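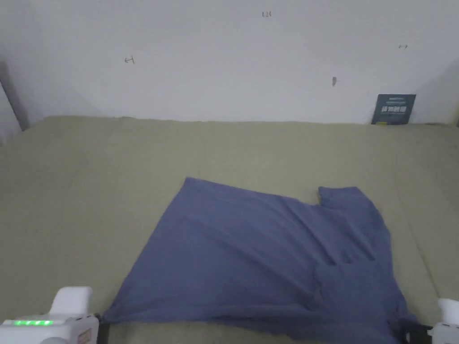 What does Redholm teach?

Sewing, mending and pattern cutting, to grown-ups, mostly in the evenings.

I'm Halfdan Frandsen and I run the place. I started it after I'd spent years doing alterations at the back of a dry cleaner's, hemming pants and swapping out zippers, and customers kept leaning over the counter to ask how I did it. So I'd show them! My boss wasn't thrilled (fair enough, there was usually a line) and in the end I rented a room on Zirnau Street, bought a few used machines and put a sign in the window.

We're still on Zirnau Street, one floor up from where we began, with better light and a much better coffee maker. We've had 1,479 people through our beginner course so far. Some of them came for the one term, made a tote bag and went home happy. Others are still here and now sew better than I do, which I pretend to be fine with.

The beginner course is called Tomosine and runs for 25 hours, spread over a term. You thread the machine, you sew straight lines until you're sick of them, and then you make a pillowcase, an apron and a pair of pajama pants with a real drawstring. After that you can go on to Soltani, our pattern cutting course, where you draft a skirt and a shirt to your own measurements. Bring a pencil and an eraser. Bring a big eraser.

Friday is mending night, and it's my favorite. No course, no sign-up, you just turn up with whatever has a hole in it and we sit around and fix it. Socks, jeans, the lining of your grandfather's coat. I've got strong opinions about darning wool and I'll share them whether you ask or not. Doors open at six and I start sweeping at nine, so take that as your hint.

Classes are small because the room is small. We have a waiting list for most terms, and new dates go up in April for the summer. If you've got your own machine you're welcome to bring it, but check that it has its foot pedal with it (you'd be surprised). If you don't have one, use ours.

We also keep a button collection, over 2,000 of them, in old jam jars by the door. Students can help themselves. If you're clearing out a sewing box at home, please think of us before you throw it away, we'll take buttons, snaps, elastic, odd bits of ribbon and any thread that doesn't break when you tug it.

Want to come and look before you sign up? Ring the bell at number 58 on any mending night and come on up the stairs.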